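Kustau Acoustic Ceiling Baffle, 20 mm
Supplied by Hellwig Interiors

Product code KB-191
Last revised September 2023

The Kustau baffle is a vertically suspended sound absorber for open-plan offices, meeting rooms and shared study areas. It lowers reverberation time in rooms with hard floors and exposed concrete soffits, where wall space is already taken by glazing or storage. The core is needled polyester fibre, dyed through, so cut edges match the face colour.

Baffles hang from two stainless steel cables and can be levelled after installation on the Stekeck rail. The rail is sold separately. Direct fixing to a plasterboard ceiling is possible, but the fixings must go into the framing — toggle anchors are not accepted under the warranty.
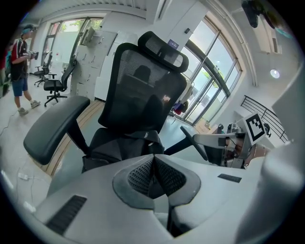 Reading time: 2 min

Spacing and layout

Spacing governs performance more than panel depth does. Where baffles hang closer than their own depth, neighbouring faces shade one another and absorption per panel drops. Begin with centres equal to one and a half times the depth and adjust from the reverberation calculation. Keep all baffles clear of sprinkler heads and supply diffusers, and confirm clearances with the fire engineer before ordering.

Rows may run in either direction. In long, narrow rooms, rows set across the length of the room help to interrupt flutter between the end walls.

Specification

Material: polyester fibre, dyed through
Thickness: 20 mm
Edge: square, or bevelled to order
Colours: 13 standard, others on request
Suspension: two cables per baffle, factory-fitted eyelets
Cleaning: vacuum with a soft brush; blot spills with cool water

Ordering

Standard colours ship from stock. Custom colours are made to order and cannot be returned. Test reports and CAD files are available from the technical desk, attention Uwe Rothe. For wall-mounted panels in the same fibre and colour range, see Vultov.

Related items: Stekeck rail, cable extension kit, bevelled edge sample set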